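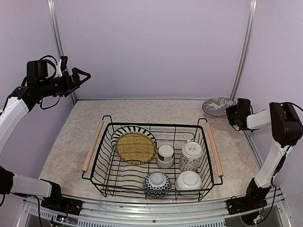

Setting your tyre pressures before a kart heat

Start with cold tyres, first thing, before the kart has so much as rolled out of the awning. Take all four caps off and let each tyre down to the same figure – your club's starting point will do nicely for a first go at Arroyo.

Go out for five gentle laps, come straight in and check them again while they're warm. Write everything down, even the dull bits! Candela Nieto still looks back at her September notes before every meeting at Vurgate.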